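Robotics Club: Around the Box

January 13, 2025

The Jillport student robotics club is back at work on Undent, the project it started in November. The goal is to get a gripper to work close to thin cardboard without crushing it. The students set out an overturned box, a wooden cube and a yellow ball, and the arm has to find its way among them. 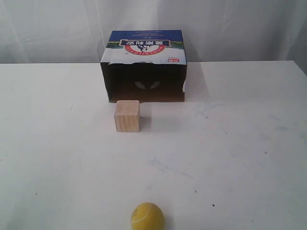
Each pair of students gets 25 minutes at the table. One steers and the other keeps the log, then they swap. The log now holds 541 entries, and the Noiphan team has been going through them at home — mostly to throw out runs where the arm was started too early.

Speed has been the main argument this month. Two of the pairs want to slow the arm down near the box, and the others think that hides the real problem, a poor approach angle.

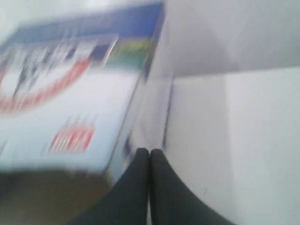 Anness wrote in to ask if younger students can join before the spring meet. They can, as long as they come to two practice sessions first and have the safety form signed. Forms are at the front desk.

The meet has four rounds. In the last one the objects are moved between attempts, so a path learned by heart won't help much.
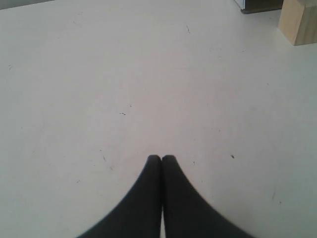 2 min read

Practice continues after school in the usual room. Please bring a charged laptop and leave drinks outside. Clean cardboard boxes are still welcome, in any size — drop them off by the door.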